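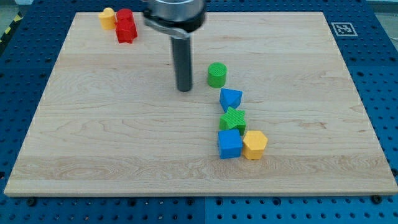 Subject: Re: [bench-cells] Pusher tip scraping at one end of the board

On Mar 4, 2022, Kaston workshop wrote:

> Hello all,
>
> We have taken over a tabletop pushing cell from another
> department and I would like to hear how others keep theirs
> in order. Ours has a straight pusher on the end of the arm and
> a wooden board bolted to a pegboard table. The blocks go on
> the board and the arm slides them about.
>
> After we changed the pusher last month the tip started to
> touch the wood at the far end of the board and ride too high
> at the near end. At the near end it sometimes goes over the
> lower blocks and tips them up. We redid the camera
> calibration twice and got the same result. The person who
> built the cell has left and the notes say only "set tip
> height, check tag".
>
> Two questions. What clearance do you run at? And does the
> tag on the table need to be moved when the board is moved,
> or are the two independent?

Hello,

We run a cell of the same sort at Plestilcombe for the Nirkuvano work, and we have had your fault. I would leave the camera calibration alone for now. It tells the arm where the blocks are across the board and has very little to do with how far the tip is above it. If the tip is low at one end and high at the other, either the board is not parallel to the plane the arm moves in, or the shaft is not straight down. As yours began when the pusher was changed, start with the shaft.

Checking the shaft

Take the blocks off. Slacken the clamp and look at the end of the shaft that goes inside. Ours had a burr from an old grub screw, and it sat over at a slight angle whichever way we tightened it. We dressed the burr off with a fine file, wiped out the bore and it went in properly. Push it up until it meets the stop before you tighten. We leave 80 mm showing below the clamp and have a stick cut to that length, kept in the drawer with the hex keys. Measuring with a rule in there is awkward and we got a different answer each time.

To see whether it is square, bring the arm to the middle of the board and put an engineer's square against the shaft, first from the front and then from the side. Do both. We once only checked from the front and spent an afternoon on the software.

After that, turn the last joint through half a turn with the tip just off the wood and watch the tip. It should stay over one spot. If it draws a circle, the shaft is bent or still not seated. A bent one goes in the scrap. We tried straightening one and it was never right.

Checking the board

Once the shaft is good, jog to each corner in turn, a little in from the edge, and try the gap with a feeler or a bit of packing. Our clearance is 3 mm all over. We did run closer than that for a while, but the board moves with the weather and by September the tip had drawn a faint line in the grain. At 3 mm the rounded end still meets our blocks low enough on the side to push them without lifting. If yours are thinner than usual you may need less.

If one end is out, look under the board before you shim it. Grit and swarf collect in the pegboard holes and get carried under when the board is lifted. On ours there is also a join between two table panels that runs in under the front edge of the board, and one panel had dropped a little. We slackened the panel fixings, levelled the two across the join with a straight edge and tightened up again. Only then did we use shim, a single strip of brass under the far edge.

Tighten the board bolts evenly and not very hard. They are there to stop the board sliding. If you pull them right down, the corners go with them and the middle of the board comes up, and then no shim will save you.

The tag

To your second question – the tag and the board are independent, provided your software takes the table as its reference. Ours does. The tag lies on the pegboard just past one corner of the board, and the board position is entered separately as an offset. So if you move the board, change the offset and leave the tag where it is. If you move the tag, you do have to calibrate again. Have a look in your configuration for a board offset. If there isn't one, your builder probably measured everything from the tag straight to the board, and then the two must be treated as one item.

Keep the tag flat and clean. One corner of ours lifted and the whole workspace shifted by enough to miss the smaller blocks. We now fix it with thin double-sided tape over the full back. It should be matt as well. A laminated one gave us trouble under the overhead lights.

Routine

At the start of each day one of us wipes the board with a dry cloth, presses on each corner to feel for rocking, and jogs to the four corners at low speed. Every 2,000 pushes we take the shaft out, look at the tip for flats and check it against the square when it goes back. Polish a small flat out with fine paper, or change the shaft if it is worse than that. Flats make blocks slide off to one side, the stars and the prisms more than the round ones.

We cap the speed at 125 mm per second while the tip is down. The Kovalchuk people who serviced our arm thought that was cautious, but a shaft that long has some whip in it and the blocks used to skate off the edge when we went faster.

No furniture polish on the wood, please. Somebody did that here before an open day. The blocks slid so far that all that week's runs had to be thrown out, and it took several goes with a scraper to get back to bare wood.

If you get the shaft square, the corners even, and it still rides high at the near end, send me the tool offset from your controller and the thickness of the board. There is one more thing it could be, a wrong tool length left over from the old pusher, though that would normally put it out by the same amount everywhere.

Regards,
Illia Semeniuk
Nirkuvano cell, Plestilcombe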